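# Marking Out the Work: Painter's Tape and the Shared Table

*From the summer issue, 12 July 2025*

Most of the tables in the Dellberg building were purchased secondhand, and most of them are gray. They have served as sorting benches, drafting desks and, during the annual open house, as a place to set out lemonade. For the past year they have also carried a good deal of blue tape.

The practice began in the materials room, where trays of small parts were often returned to the wrong end of the bench. Staff tried printed labels first. The labels curled and fell off, and those that remained were difficult to remove. A roll of painter's tape left over from the repainting of the stairwell was put to use in their place, and within a month the request forms for supplies showed the same item again and again.

The appeal of a taped grid is easy to understand. It divides a plain surface into places that can be named, pointed to and remembered. A person setting out blocks, samples or cut pieces can agree with a colleague on which square is meant, and can return to that square after lunch. The lines need not be perfect to be useful. Several of the grids at Dellberg lean a little, and users learn the shape of their own table quickly.
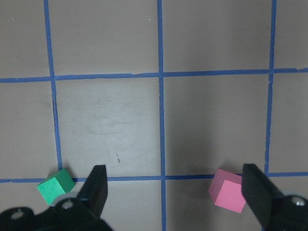
*Blue painter's tape divides a gray work surface, with a green and a pink foam cube near the lower strip.*

Foam cubes have become the usual companions of the grids. They are light, they make little noise when dropped, and their colors can be told apart from across a room. The Fandwood workshop, which shares the second floor, keeps a stock of 163 cubes in shallow drawers and lends them by the handful. Borrowers are asked to sign for them by color. Green is the most requested, and pink is the most often returned late.

In June the building office carried out its first survey of marked surfaces. It recorded 51 tables and benches with tape in place, of which 19 were due for renewal. The survey also set out, for the first time, a short guide to laying a grid:

- Wipe the surface and allow it to dry fully.
- Lay the long strips first, then cross them with the shorter ones.
- Press each crossing firmly with a thumb.
- Cut the ends with scissors where a clean edge matters. Torn ends are acceptable elsewhere.
- Write the date on a small piece of tape under the table.

The final instruction has proved the most valuable. Tape left down too long becomes difficult to lift, and two benches in the Guerra reading room required an afternoon of patient work with warm water and a plastic scraper.

Opinions differ on how large a cell should be. The Fandwood workshop favors wide cells, which leave room for a hand between objects. The Guerra room, where the benches are used for sorting printed cards, prefers narrow ones and lays its strips against a wooden batten. The guide takes no position and asks only that neighboring tables avoid changing their layout during a project.

Cost has not been a serious concern. The building's supply budget allows for up to 200 rolls a year, and any unused rolls are passed to the Ferutero annex, where the floors are marked in the same manner for the storage of chairs.

Requests for tape may be left at the front desk of the Dellberg building. Users who wish to have an old grid removed should note the table number on the form and clear the surface before the end of the working day.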